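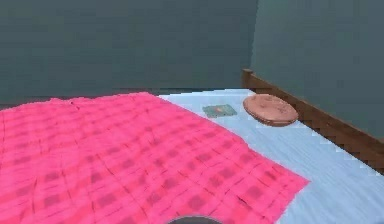

Figure 4-2. Bed layout at episode start, simulated camera. Blanket, round cushion and one small flat item on the sheet; top of the gripper at the bottom edge.

4.3 Recording episodes in the bed layout

This section covers recording demonstrations in simulation with the Stallden recorder. Complete the controller pairing in 4.1 and the scene install in 4.2 before you start. The steps are the same for all bed layouts in the Vavside scene pack.

Before recording

1. Open the recorder and select Scene > Vavside > Bed.
2. Enter a seed. Seeds run from 1 to 3833. Do not reuse a seed within a batch.
3. Press Reset and wait for the status line to read SETTLED. The blanket is a cloth object and moves for a short time after each reset.
4. Check the camera view against Figure 4-2. The far end of the bed and both walls must be in view. The gripper should show only as a thin dark arc at the bottom edge. If more of it is visible, run Home Arm and check again.
5. Check that the cushion and the flat item both rest on the sheet. If either one overlaps the blanket, discard the seed and go back to step 2.

Note: Fold shape depends on the seed. Small wrinkles and a wavy far edge are normal. A blanket corner that points straight up is a cloth solver fault. Discard the seed.

Note: Stepped outlines on the bed rail come from the low render size used for training. Do not raise the render size to remove them. Episodes recorded at different sizes cannot be merged.

Recording

6. Select a task line from the list. Type nothing in the free text field unless your batch sheet calls for it.
7. Hold the left trigger for one second. The counter starts at 0.
8. Move the gripper to the target at a steady speed. Avoid pauses longer than two seconds; the trimmer removes them and may cut the grasp.
9. Close the gripper, lift, and carry out the task line.
10. Release the object, back the gripper away until it is clear, and hold still.
11. Press the left trigger again to stop. Mark the episode PASS or FAIL.

Caution: Do not drag the gripper through the blanket. Deep contact makes the solver unstable, and every frame after the contact is unusable.

Caution: Do not mark an episode PASS if the object was dropped and picked up again. Use FAIL, then add the tag RETRY. These episodes go to a separate set.

Episode limits

Minimum length: 146 frames
Maximum length: 2429 frames
Episodes per batch: 100
Failed episodes kept: yes, all

Episodes outside the length limits are saved but left out of the export. They do not count toward the batch.

Closing a batch

12. Select Batch > Verify. The recorder replays each episode from its seed and compares the final object positions with the saved ones.
13. Record again any episode listed as DRIFT. Use a new seed.
14. Select Batch > Export and choose the Melnyk format. The older Tronden format does not store cloth state and must not be used with this layout.
15. Copy the export log to the batch folder. The log must carry the operator name exactly as entered at login, including any accents (for example, Kristaps Kļaviņa). The import script rejects names that do not match.

If Verify stops before the end of the batch, close the recorder, reopen it and run Verify again. Saved episodes are not affected. If it stops twice at the same episode, delete that episode and record a replacement.

For layouts with more than one blanket, see 4.4.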